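Ticket 2669
Product: Gramis label software, desktop version
Opened by: Wafula Temba, Greson front office
Category: Printing
Priority as set by user: Urgent
Priority as set by system: Normal

Summary: Every shipping label prints with the recipient's address in the return corner and ours in the middle. We are, as of this morning, mailing things to ourselves.

Files attached by user (3):

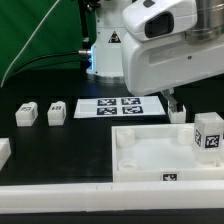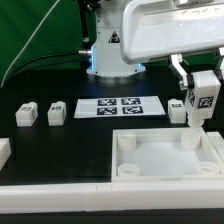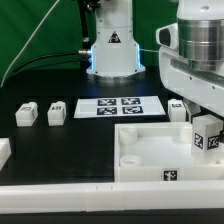
Green backdrop, black tabletop in all three.

Drelness support, 9:40 am
Thanks for getting in touch, and sorry about the labels. Please tell us which template you are using, which printer driver is selected in Gramis (the one in Windows doesn't count), and whether the preview is wrong too or only the paper. Please also confirm you have restarted the program.

Wafula Temba, 9:52 am
Restarted it before I wrote in. Restarted it again just now as a courtesy.

Template is "Standard Ship 4." I don't know what happened to Standard Ship 1 through 3 and I've decided not to ask. Driver is Tapia Thermal. The preview is perfect. It's a beautiful preview, and I would mail the preview if I could.

Wrong on paper every time, batch or single. Test page from the printer's own menu is fine.

Drelness support, 10:15 am
Thanks. Please go to Settings, Output, Advanced and check whether "Honor field order" is ticked. If it is, untick it, save, and print one label.

Wafula Temba, 10:31 am
It was ticked. I unticked it. Now both addresses print in the return corner, one on top of the other, and the middle is blank. I can read the zip code if I tilt it.

I ticked it again and we are back to mailing ourselves, which at this point feels like home.

Drelness support, 10:58 am
That's helpful, it tells us the template's field map is out of step with the driver. Did anything change recently? An update, a new user profile, a template imported from another computer?

Wafula Temba, 11:20 am
Nothing changed, is what I was going to write. Then I asked the room.

The January update went in last night. The window said "minor improvements." Also, the template was copied over from the old computer at the back desk, because that one had the logo in the right spot. So two things changed, and everyone I asked had known about one of them.

What I've tried since the last message:
Printed from the back desk computer. Correct label. It hasn't had the update.
Copied the template over a second time. Same problem.
Made a new template from scratch with just the two addresses. Correct label, no logo, ugly as sin.
Switched the driver to Generic Text. Got 17 feet of blank labels before I found the cancel button. They are back on the roll, more or less.

Drelness support, 11:47 am
Great detail, thank you. The update changed how fields are numbered, and templates saved by the older version keep the old numbers. It's supposed to convert them on import. If a template is copied into the folder by hand, the conversion never runs.

Please try this:
1. Close Gramis.
2. Move Standard Ship 4 out of the templates folder and onto the desktop.
3. Open Gramis and go to File, Import Template. Don't drag it in.
4. Pick the file. When it asks "Convert legacy fields?" say yes.
5. Leave "Honor field order" ticked.
6. Print one label. Please print only one.

Wafula Temba, 12:14 pm
Step 4 asked me nothing. It imported it and looked pleased with itself. Label still wrong.

Drelness support, 12:30 pm
Is there a line at the bottom of the import window reading "Remember my choice"? If someone ticked that in the past and answered no, the question won't come up again. Settings, Prompts, Reset All will bring it back.

Wafula Temba, 12:49 pm
There is, and it was ticked. I won't be holding an inquiry.

Reset the prompts, imported again, got the question, said yes. Customer in the middle, us in the corner, logo where it should be. Ran a batch of 100 and checked them all the way through. All good.

Two things for whoever reads these. The preview was right the whole time, so it must be reading a different set of numbers than the printer gets. And Reset All really does mean all, so I have now been welcomed to Gramis and offered the tour.

Drelness support, 1:05 pm
Glad it's printing. I've passed the preview mismatch along to the developers as a separate report. You can skip the tour with Esc. OK to close this one?

Wafula Temba, 1:11 pm
Close it. If seven boxes turn up here tomorrow, I know who sent them.

Status: Resolved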